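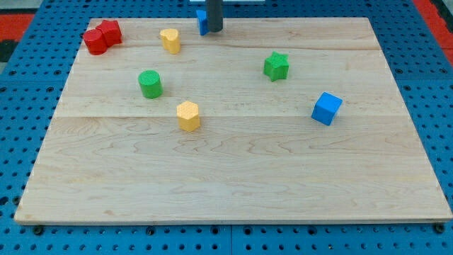

Page last changed: October, by Imani Begay

WEB 103 – Building Sites for Small Organizations
Handout 5: Child themes and template overrides

Read this before the lab. It covers what a child theme is, how WordPress picks a template file, and what you may and may not edit on the Zestville practice site. The reading from Handout 4 (posts, pages and custom fields) is assumed.

1. Why we don't edit the theme directly

A theme is a folder of files. When the theme's author puts out an update, WordPress replaces that folder with a new one. Any change you typed into the old files is gone. Students lose work this way every term, usually the night before something is due.

A child theme is a second folder that names the first one as its parent. Your changes go in the child. The parent can be updated as often as you like and your files stay put.

The smallest working child theme needs one file, style.css, with a comment block at the top. Two lines in that block matter:

Theme Name: Pallard Child
Template: pallard

The Template line must match the parent's folder name exactly, including lowercase letters. If it says Pallard and the folder is pallard, the theme will show up as broken on most servers. It may work on your laptop and fail on the class server, so check it before you upload.

2. functions.php behaves differently

Most files in a child theme replace the parent's file of the same name. functions.php does not. Both copies are loaded, the child's first and then the parent's. Do not copy the parent's functions.php into your child theme. You will declare the same functions twice, and unless the parent checks for this the site will stop with a fatal error.

Put only your own additions in the child's functions.php. Start every function name with your initials and an underscore. Wagner Quintana's section used the prefix "my_" last year and four groups ended up with clashing names on the shared site.

3. The template hierarchy

When a visitor asks for a page, WordPress works down a list of file names and uses the first one it finds. For a single page in a classic theme with no custom template assigned, the order is:

page-{slug}.php
page-{id}.php
page.php
singular.php
index.php

For each name it looks in the child theme first and then in the parent. So a page.php in your child theme beats a page.php in the parent, but a page-contact.php in the parent still beats your page.php when someone opens the contact page. This came up twice in office hours. If your change doesn't show, look for a more specific file in the parent before you do anything else.

Category archives follow the same idea, with category-{slug}.php at the top, then category-{id}.php, category.php, archive.php and index.php.

4. Styles

The parent's stylesheet is not always loaded for you. Some parents load it in a way that still works when a child is active, and some don't. Pallard doesn't. Use wp_enqueue_style in the child's functions.php, hooked to wp_enqueue_scripts, and list the parent's handle as a dependency of your own stylesheet so that yours comes second. The older method, an @import line at the top of style.css, still works but is slower. Points come off for it in this course.

Change the version string each time you upload. Otherwise your browser may keep showing the old file.

5. Lab task

Work in pairs on the Zestville site. Each pair gets a copy with 370 posts already loaded.

a. Make a child theme of Pallard and activate it.
b. Load the parent and child stylesheets in the right order.
c. Override the category archive so that it shows the title, date and excerpt only.
d. Trim the excerpt to 50 words using the excerpt_length filter.
e. Write a note of up to 500 words on which files you overrode and which you left alone.

Leave the Wojcik gallery plugin switched on. Two of the pages depend on it, and Chak-lun Choi will be using it with you in the next lab.

Block themes such as Uvance use HTML templates and a theme.json file in place of most of what is described here – that is Handout 8, and you don't need it for this task.

6. Handing in

Zip the child theme folder only. Do not include the parent. Name the file with both surnames and upload it to the course page before 4 p.m. on lab day. Questions about the server go to Dwayne Kasprzak, questions about grading to me.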